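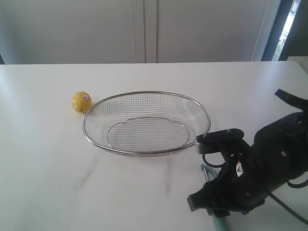
28 October 2022

> Is Plomunia worth a stop on the way to Drultau, or should we drive straight through?

Stop! We gave it 2 nights in January and wished we'd had more. The village strings out along the river for miles, so get a room near the church — the bus to Drultau leaves from there. Walk up to the Sarna overlook early, it's roughly 1,000 feet of climbing and the valley opens up all at once. Trail 38 is the prettier way down.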